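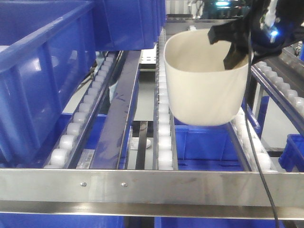

Subject: Re: Dallent picking kit, anyone running one?

Vasilis Shehu wrote:
> We have a quote from Dallent for their picking kit (arm, two-finger
> gripper, wrist camera, software license). The sales people say it will
> work over flow racks with no changes to the racks. Has anyone on the
> list tried that? We have 40 lanes of roller track with blue bins and
> mixed goods, a lot of it cups and small housewares. Also curious how
> it compares with the Jinance package.

Vasilis,

We have had the Dallent kit on evaluation since October, so I can answer part of this. I haven't used the Jinance one and won't guess.

On the racks, the sales people are mostly right. We changed nothing on ours. What they leave out is that you have to teach the height of each lane, since the tracks slope and the pick point at the front rail is not the pick point further back. That took us 3 days with two people. The setup guide has one page on it and the page is for flat shelving.

Cups are fine if you use the rim grasp, one finger inside and one outside. Grabbing across the outside was much worse for us on anything with rounded corners. In our last run of 100 rim grasps on cups we had 4 drops, all on the same lane, and I think the taught height there was off. I have not gone back to redo it yet.

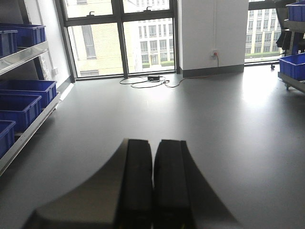 Light matters more than I expected. The wrist camera does well in the middle of the day if it is overcast, and gets worse in late afternoon when the sun comes in low. Dallent support told me to lock the exposure, which helped with the bins and made the white items harder to find. If your racks are near windows, ask for a trial on site before you sign anything. A demo in their showroom won't tell you much.

Other notes:

Cable routing is poor. The gripper cable hangs lower than I would like, and you have to plan your moves so it doesn't drag on the front rail. Petkov sells a clip set for it. I have ordered one but can't report on it.

Support answers within a day, usually the same morning.

The license is per arm and renews every year. Check that your quote says so – ours did not, and we had to ask.

I can send you the lane teaching notes off list if they are any use.

Costel Papadopoulos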